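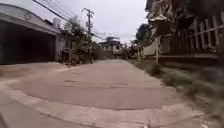
Sukorport Lane Rover: Frequently Asked Questions

What is it?
A small self-driving cart, built in a shared workshop in Milldale. It goes up a concrete lane and comes back. On good days it does both without being carried.

Who built it?
Borghild Åberg did the frame and the wiring. I did the software, so please send complaints to me.

Why a lane and not a nice flat parking lot?
A parking lot teaches it nothing. The lane has cracks, patched seams and a curb that curves, plus grass and weeds down the right side. The first version treated every dark seam as a wall and stopped to think about it.

How does it know where the road ends?
It compares color and texture between the slabs and the verge. Pale concrete next to yellowish grass is harder than you'd hope, especially under a gray sky. Small stones along the boundary count as road or grass depending on its mood.

Can it drive into a dark garage?
It can, and it would love to. A big opening in deep shadow used to look like a wonderful new road. We now tell it to distrust anything that black.

What does it run on?
A 24-volt battery, good for 30 minutes. The motors came out of a dead Flercombe mobility scooter. The controller is a Rawashdeh board, version 2, after version 1 met the wrong end of the battery.

Why is the video so blurry up close?
The camera is mounted low and the cart has no suspension. Foam helped a little. Slowing down helped more, but Borghild won't hear of it.

Can I have the plans?
Yes. Ask at the workshop for the Sukorport folder. Use revision 3. Earlier ones have the left and right motors swapped.

Last updated 2021-05-13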